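Toy brick sorting

Toy brick sorting is the practice of dividing interlocking building bricks into groups, usually by color, shape or size, and keeping each group in its own container. It is done at home, in preschools and by people who buy and resell used bricks.

Methods

Color sorting is the most common method for small children, who can match colors before they can tell one brick size from another. Sorting by part is preferred by older builders. In a mixed pile a single small part is hard to pick out by shape when every piece is the same color, so large collections are often divided by part first and by color second.

Aarti Nigam, who ran a used-brick shop in Zavdale, recommended splitting a color group once it passed 400 pieces. Her own stock was kept in 22 groups.

Containers

Open plastic bins are widely used. Low walls let a child reach the bottom without tipping the bin over, and rounded corners are easier to wipe clean. Translucent bins show their contents from the side. Lidded boxes stack better but are slower to use during play.

The color of the bin does not have to match the color of the bricks. In some classrooms it does, and the bin serves as a label. In others the first few bricks placed in each bin set the color for the rest.
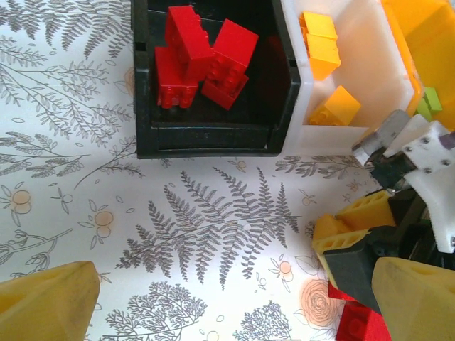

Use in teaching

Sorting bricks is used to practice matching, naming colors and early counting. The Horar preschool program starts with three colors and adds a fourth when the child sorts without help. A usual session has no more than 100 bricks.

See also

Toy storage
Pattern blocks
Button sorting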